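Fellmont Printed Shell Mouse, White
Zandale desk accessories / Mice / Wired and wireless

Item no. 2643
Minimum order: one carton
Carton quantity: 41 units
Stock updated Thursday, May 24, 2018

The Printed Shell is a three-control optical mouse with a symmetrical oval body, for left- or right-hand use. The shell is white ABS. Artwork is applied to the top cover before assembly and sealed with a clear matte coat. The seam between the two buttons is left open through the print, so small breaks in line work at that point are normal and are not treated as a defect.

Specifications
Length: 115 mm
Resolution: 2,000 dpi, fixed
Buttons: left, right, wheel click
Wheel: gray rubber, notched
Connection: USB cable or 2.4 GHz receiver, specify when ordering
Power (wireless version): one AA cell, not included

Artwork
Stock designs are supplied in the Lozano series (cartoon characters, pastel patches) and the Jondano series (plain bands). Colors may vary slightly between print runs. Custom artwork is accepted as vector files only. Keep faces and lettering clear of the wheel opening and the center seam.

Surface
The sensor tracks on cloth, paper, wood and matte plastic. Clear glass and mirror finishes need a pad. On a loose tablecloth, pull the fabric flat before use. 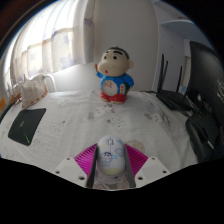 Can the printed shell be cleaned with alcohol?
Use a cloth dampened with water and a little dish soap. Alcohol and solvent wipes dull the clear coat and will lift the color along the seam.

Replacement top covers ship from July. Order by item number with the suffix TC and state the series. Glide feet are sold in sets of four.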